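Subject: Re: [turnow-swap] Moving the toy swap to Garosstead
Date: Wednesday, November 7, 2018

On the toy swap, a member wrote:
> Is it decided that we leave the hall in Nurham? 38 families came in September and I would not like to lose them.

It is not decided. I wrote down the two points which we must settle.

1. The bus. The last one from Garosstead leaves too early for parents who work. 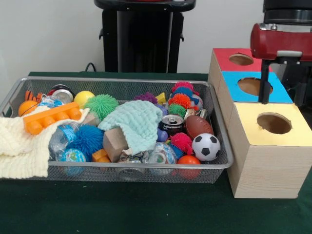

2. The rent. Nurham asks 40 per evening, and Garosstead has not answered my letter. I will write again this week.

If we stay, I would ask for the bigger room — the small one was too warm in September.

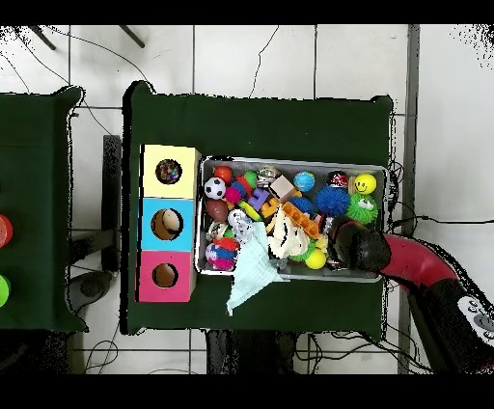 The key must also be returned the same evening, and last time we were late with it.

I put my longer notes on the list page.

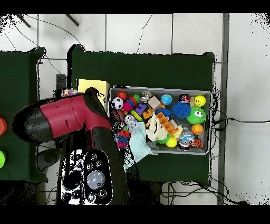

Reading time: 3 min

Godinho, the shop on the corner, will print our leaflets again. Please send me corrections before they go to print. 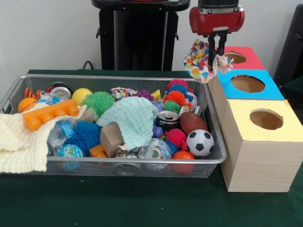

My own wish is to stay in Nurham one more year. People know the way, and the door is wide enough for prams. For the sorting I would like one opening for each kind of toy, each with its own colour, like the red, blue and yellow tops with the round holes. Small children understand colours before they can read our labels.

Please reply to the list and not only to me.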